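The Gin Shelf, and How Mine Got Out of Hand

I started August with the best intentions. The plan was to finish three open bottles before buying anything new, and I lasted until the first hot afternoon, when Zanele Buthelezi called to say she had a spare bottle of Panholm and did I want it. Of course I wanted it! So this month's letter is all gin, and I'm sorry to the rum people, who have been very patient with me.

A few of you wrote after the last letter asking what "London dry" means, and whether the gin has to come from London. It doesn't. It's a style, and you can make it anywhere you like. The flavor has to come from distilling the spirit with the botanicals (that's the juniper, the seeds, the peels, the roots), and you can't go adding flavors or much sugar afterward. Plenty of lovely gins don't follow that rule and simply say "gin" or "distilled gin" on the label. I used to be a snob about this. Then Ruan Swanepoel poured me two glasses with the labels turned to the wall and I picked the wrong one, very loudly, in front of his whole family.

The Panholm is a proper old-fashioned juniper gin. It smells like a pine tree that somebody has been rubbing with lemon peel, and there's a peppery thing at the end that I think is coriander seed. I'd call it a tonic gin first and a martini gin second. In a martini it gets a little bossy unless you give it more vermouth than you think it needs. Two parts gin to one part vermouth worked for me, stirred over a lot of ice and with a strip of lemon over the top. I know some of you like yours drier than that. You can write in, I can take it.

Tamunow is the other one I've been reaching for, and it couldn't be more different. It's soft and a bit floral, with some cucumber in the smell, and it comes in a squat bottle that won't fit upright in my freezer door. With a strong tonic it just about disappears. With soda water and a squeeze of grapefruit, though, it's wonderful, and I've been making that one at five o'clock more often than I should admit in a newsletter my mother reads. 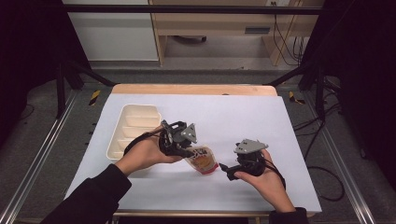 Ice deserves a whole letter of its own, but let me at least get the main part down. Small, wet ice melts fast, and a gin and tonic made with three sad little cubes is watery before you've found a chair. Fill the glass right up. It looks like too much and it isn't. All that ice keeps the drink colder, so it melts more slowly and your last mouthful still tastes like something. If your freezer is full of fish sticks like mine, make the ice the day before, tip it into a bag and keep it well away from the fish sticks. Ice picks up smells. I found this out with a tray that lived next to half an onion.

Then there's tonic. I bought a big bottle of it for a get-together at Ruan's, opened it at noon, and by evening it was as flat as a pond. Small cans are the way to go unless you have a crowd. Pour the tonic in last and gently, down the side of the glass if you can manage it, and give the drink one slow lift with a spoon. Don't stir it like soup. You paid for those bubbles.

Zanele is convinced that lime ruins most gins and that we should all be using orange. We spent a very long evening on this. My own feeling is that lime is fine with something big and piney like the Panholm, while the softer gins do better with grapefruit or a slice of cucumber. Orange was the surprise of the night for me, especially with a couple of peppercorns dropped in. I still think she's wrong about lime, and she'll be reading this, so hello Zanele.

On to the thing I'm excited about. I've been trying to make a cordial for those of us who like a gimlet but don't love the bottled stuff. It's stupidly easy. Peel four limes with a vegetable peeler, trying not to take too much of the white part, and rub the peels with 250 grams of sugar in a bowl. Leave it an hour or so, until the sugar looks damp and smells amazing. Add 250 milliliters of hot water, stir until the sugar is gone, then let it cool and add the juice of the limes. Strain it into a clean jar. It keeps in the fridge for a week, although mine has never had to prove it.

For the gimlet itself, go with two ounces of gin and three quarters of an ounce of the cordial, shaken hard with ice for 15 seconds and strained into a cold glass. Taste it before you decide it needs more lime. Limes are all over the place at the moment (I had one that gave me maybe a teaspoon of juice, the cheek of it) so you may have to adjust.

I also went to see the folks at Plolley, who have a little copper still named Visser at the back of their shop and will talk about it for as long as you let them. I let them for most of an afternoon. They're working on a barrel-rested gin, kept in old wine casks until it turns a pale straw color, and I got to try a thimbleful. It's somewhere between a gin and a young whiskey, with vanilla and juniper sort of elbowing each other. I liked it a lot neat and I have no idea what to mix it with. Ginger ale? A Negroni with a bit less Campari? They said people argue about it at the counter all day long.

Their next batch will be 282 bottles, which won't go far, so if you're curious you may want to get on their list early. I've put my name down for one. Fine, two.

A couple of small things before I go. The gentleman who asked whether gin goes bad: an unopened bottle stored out of the sun will be fine for years, and an open one will slowly lose its sparkle, so drink it within a year or so. Your vermouth is another story. Vermouth is wine, and once it's open it belongs in the fridge. If yours has been on top of the cabinet since last winter, pour it out and buy a small one.

Next month is rum, I promise. I've got two bottles waiting and Ruan is bringing a pineapple.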